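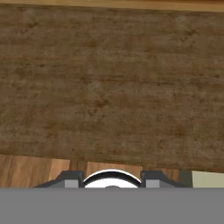 Moisture and Finish Wear in Public Library Reading Tables: A Study of the Turcotte Branch

Submitted in partial fulfilment of the requirements of the Diploma in Interior Materials and Conservation
Prepared by Yvette Sawatzky
Project supervisor: Dale Lapointe

1. Background

The Turcotte branch library was fitted out with solid maple reading tables when it opened, and most of these remain in daily use. The tables have been refinished at different times and with different products, and no single record of the work was kept. In recent years the branch has received complaints about sticky surfaces, pale rings and rough edges. The present project was undertaken to establish which finishes are now on the tables, how well each is holding up, and what the branch might reasonably do within its ordinary maintenance budget.

2. Scope

The study covered 10 tables in the main reading room and the adjoining local history room. Study carrels, staff desks and children's furniture were excluded. Structural faults such as loose joints were noted and passed on to the branch but are not discussed in this report.

3. Method

Each tabletop was divided into a grid using low-tack tape, and every square was given a wear score from zero (sound) to four (bare wood). A total of 2,104 squares were scored over the course of the project. Surface moisture was read with a pin-free meter before opening, when the rooms had been unoccupied overnight. Readings began in April and continued through to the end of term.

Finish type was identified by solvent spot tests on the underside of each top, close to the apron, where a small mark would not be visible to patrons. Three classes of finish were found: shellac, oil-based varnish and a water-based polyurethane. Branch staff also completed a short questionnaire on cleaning practice.

4. Results

The water-based polyurethane had the lowest average wear score. Its failures were confined largely to the front edges, where forearms and bags rub against the top. Oil-based varnish showed fine crazing but continued to protect the wood underneath in most squares. Shellac performed poorly. On the two shellacked tables, 141 squares received the highest score, and the colour of the exposed wood had shifted toward grey.

Moisture readings were highest on the tables beside the north windows. Condensation was recorded on the sills on several mornings, and the blinds on that side are normally left closed, which limits air movement. Wear scores on the window side of these tables were higher than on the aisle side for all three finishes.

The questionnaire showed that two cleaning products were in use. Evening staff used a diluted neutral soap. Morning staff used an ammonia-based glass spray, which softens shellac and is not suited to any finished timber.

5. Discussion

It was expected that the age of the finish would be the main factor in its condition. The results do not support this. One varnished table, believed to be the oldest in the room, scored better than a polyurethane table refinished much more recently. Position in the room and cleaning practice appear to have had more influence, although the sample is small and the two factors could not be fully separated.

A further limit of the study is that wear was scored by one person. A second scorer was planned for the local history room, but timetables did not allow it.

6. Recommendations

6.1 The glass spray should be withdrawn from use on all furniture and the neutral soap adopted by both shifts.

6.2 The two shellacked tables should be stripped and refinished before the next school year.

6.3 Tables should be moved at least 30 centimetres away from the north windows, and the blinds opened during the day.

6.4 A log should be kept at the circulation desk recording the date, product and location of any refinishing work.

7. Acknowledgements

The author thanks the staff of the Turcotte branch for early access to the building, and Dale Lapointe for the loan of the moisture meter and for comments on two earlier drafts. Scoring sheets and spot test notes are held with the department and may be consulted on request.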